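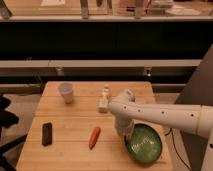 Week 6: Sound and Silence in the Horror Film

Reading for Thursday: course packet, the chapter on off-screen sound. Bring your scene logs from last week.

1. Where the sound comes from

Sound with a source inside the story is called diegetic: footsteps, a radio, a character's voice. Sound that only the audience hears, such as the score, is non-diegetic. Horror films often blur the two. A low hum may start as part of the score and then stop when a character turns off a fan. The viewer has to go back and rethink the last minute.

Off-screen sound is diegetic, but we can't see its source. A knock behind a door is the simplest case. The longer the film waits to open the door, the more work the viewer does.

2. Silence

Full silence is rare. Most "silent" passages keep some room tone, the faint background noise of a space. When a mixer removes even that, people in the theater tend to notice their own breathing. Write down in your log whether room tone is present or absent. Use headphones for this.

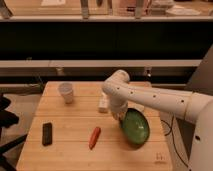
Cup, small box and green bowl on the table.

3. The sudden loud noise

The jump scare has three stages: a quiet stretch, a false release, and the hit. The false release is the part students leave out of their papers. It can be a cat, a friend's hand, or a joke. Note how long each stage lasts in seconds. Count the quiet stretch from the last line of dialogue.

4. Props and Foley

Foley is the recording of everyday sounds to match the picture. The object used doesn't have to match the object on screen. Celery is a common choice for breaking bones, and a wet cloth is used for many kinds of creature. 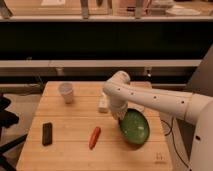

Tabletop with five objects.

Assignment

Pick one scene of under four minutes. Watch it once with the sound off, then listen once without the picture. Write two pages comparing the two. Name at least one off-screen sound and say what the scene would lose without it.

Papers go to Mathis Vidal by 5 p.m. Thursday of next week. Late papers lose one grade step per day. The film library is in room 171.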